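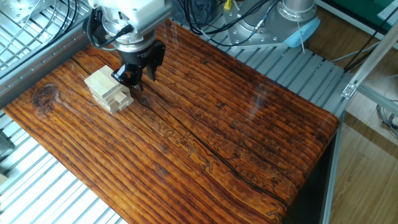

OK so a few of you asked what I do all day now that I moved over to the teleop side at Galgate. Short version: I stack little wooden blocks with a robot arm that I drive by remote control, and then I do it again. Long version below.

The job is demos. I drive the arm through the task from start to finish, everything gets recorded, and the recording becomes one example for the model to learn from. The target for this task is 500 good ones. We're at 204 as of this morning. Send snacks.

First thing I learned -- your hands are way too fast. I came in thinking I'd be great at this (years of video games!!) and Ratree Phetsri, who trained me, watched my first three and threw out all of them. Too jerky. She wants one smooth move down, a pause, close, a pause, up. I hum to keep the pace now and I'm pretty sure everyone on the floor hates it. 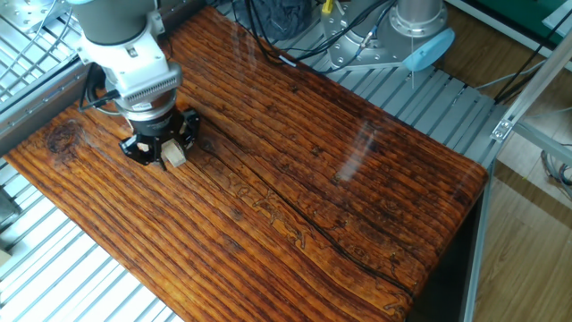 got the block, now don't breathe

The second thing is depth. When you reach for a block with your own hand you just know where the table is. Through the controller you really don't, not for the first week anyway. I look for the shadow. When the block and its shadow start closing in on each other, I slow way down.

And this tabletop! It's a big shiny slab with a knot at one end and a long crack running down it, and the glare off the varnish is something else. Colin Hartley wanted to swap it for a plain gray one. I voted to keep it. Real people's tables are shiny and weird, so the robot might as well meet one early.
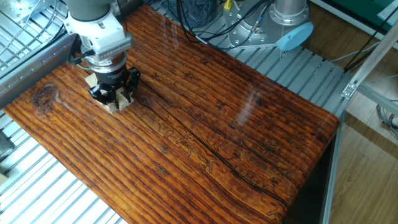
TELEOP TIPS

Putting this under its own label so I can find it again when the next new person starts.

Come straight down over the block. If you sneak in from the side you'll nudge it, and then you're chasing it around the table like a hockey puck.

Missed the grab? Keep going. Back up, line up again, finish the task. Vichien Jaidee likes having some of those in the set -- a model that has only ever seen perfect grabs has no clue what to do after a bad one. But if you knock the whole stack over, stop and mark it as a fail. Please don't try to be a hero.

Crooked stacks are fine. Mine are all crooked. We only care that it stands up when you let go.

Take your break when the timer says to. My demos from right before lunch are garbage and I can see it in the playback. 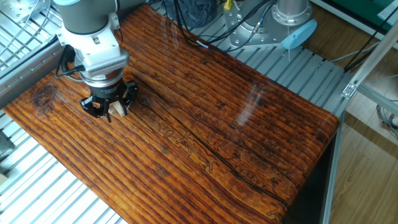
STUFF PEOPLE KEEP ASKING ME

"Can't you just grab the arm and move it by hand?" You can! We did it that way on the Brimham job in January and it was fun, but your elbow ends up in half the video and your shoulder is toast by three o'clock. For blocks this small I like the controller better.

"Does it work yet?" Ask me after 500. Nipon Onsri did a test run on an early batch and it went to the right block and then squeezed the air next to it, over and over. I felt so seen.

"Are you bored?" Sometimes, yeah. Then a really wobbly one stays up and I make a noise out loud at my desk.

Anyway, break's over. Back to 205.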